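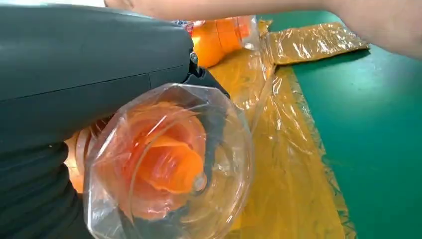

Rain rules in amateur cricket are written for the umpires and read by everyone else only after a defeat. Most leagues still reset a shortened match by average run rate: divide the first innings score by the overs faced, multiply by the overs left to the side batting second, add one. The method can be done in pencil. A scorer can keep the sheet dry in a clear plastic bag and finish the sum while the covers are coming off. That convenience is the main reason it survives, and it is not a good enough reason.

The fault is well known. Average run rate ignores wickets. A side chasing 200 in 40 overs has ten wickets to spend over 40 overs. Cut the chase to 20 overs and the target becomes 101, with the same ten wickets to spend in half the time. The batting side can take risks at twice the pace. Any captain who has watched the sky and won the toss understands this, and bowls first.

The Prelier league, where I scored for several seasons, has kept the average method through 2 reviews. In August the Marchetti ground lost most of an afternoon to rain. Peleo had made 265 in their 40 overs, with a slow first half and a sensible finish. Prunder came back out needing 133 from 20 and got there with three wickets down. Their batting was good. It was also batting of a kind that would have been reckless against the original target, and the rule charged them nothing for it.

Cameron Henare, who captained Peleo, did not complain on the day. His point, made later by letter, was that his batters had held back through the middle overs so as to have wickets at the end, and that the rule gave this planning no value at all. I agree with him. An innings of 40 overs is paced as an innings of 40 overs. If the reply is then halved, the target should reflect what a side with ten wickets can be expected to make in 20, and that is well over half.

The usual objection is complexity. Resource-based methods need a table or a computer, and a club scorer may have neither. Nazareno Sorrentino, who umpires in the same league, holds this view firmly. He says that a target the players cannot check is a target they will not trust. I take the objection seriously, but a table solves it. One printed sheet, with overs remaining down the side and wickets lost across the top, covers nearly every case a club match will produce. The scorer reads off a percentage and does one multiplication. This is no harder than the present sum.

Such a table need not be perfect. Club totals vary more than professional ones, and pitches vary more still. A table built from 2961 league innings would carry some error at the edges, mainly for very short chases. The error in the current method is larger and always runs in the same direction, in favor of the side batting second.

There is a separate case for a higher minimum. Ten overs is too few to settle a match that began as 40. I would set the limit at 20 for the side batting second and share the points below it. Some captains will dislike losing a result after sitting in a pavilion for three hours. They can play a short friendly if the ground is fit.

The change to the table could be made for next season without touching any other rule. The wording takes a paragraph, and the sheet fits inside the back cover of the scorebook.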